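Two controllers, one kitchen counter

January was mostly spent comparing two grasp controllers in simulation, so I'm writing up what I have before I forget the details. 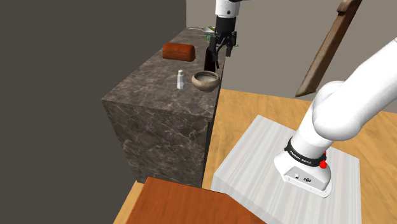

The setup

Both controllers drive the same simulated Franka arm with the same two-finger gripper. The kitchen has a marble counter with a bottle, a bowl, a salt shaker and a loaf of bread on it. I kept the bottle as the target for every run. It has a slim neck and stands close to the bowl, and the old controller used to clip the bowl on the way down.

The first controller is Mullix, which I've used since October. The second is Granier, which Tayla Donnelly wrote and let me try. Each got 58 runs with the starting pose of the arm changed a little every time.

What happened

Mullix dropped or missed the bottle 12 times. Granier missed 7. Most of the Mullix failures came from closing one finger early, which tipped the bottle before the other finger touched it. Granier waits until both fingers are level with the neck. It is slower, and on a few runs it stopped above the bottle for so long that I thought it had crashed.

Granier also gave me more trouble to install. It wants its own config file for the finger width, and if the file is missing it uses a default that is too wide. I lost an evening to that. Keith Whitelaw had the same problem and fixed it by copying the width from the arm's model file, so do that first.

Next

I want to run both on the salt shaker. It's small, and I expect the slow approach to matter less there. I also need to lower the closing force in Mullix to 10 and repeat the bottle runs with that setting.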